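Comment trouve-t-on un emploi ?

Pour obtenir un emploi, un adulte doit d'abord se présenter à un employeur. Il rédige un curriculum vitæ, ou CV : une page qui indique ses études, ses anciens métiers et ses qualités.

L'employeur lit ensuite les CV reçus. L'entreprise Lapointe en a reçu 109 en avril pour un seul poste !

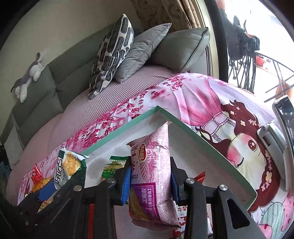
Des en-cas emballés, dans une boîte blanche et vert menthe.

Les personnes choisies passent un entretien. « Nous leur posons des questions et nous écoutons aussi les leurs », explique Raymonde Bergeron, responsable du recrutement chez Lapointe.

Si tout le monde est d'accord, on signe un contrat de travail. Il précise les horaires, les tâches et le salaire.

Mot à retenir
Candidat : personne qui demande un emploi.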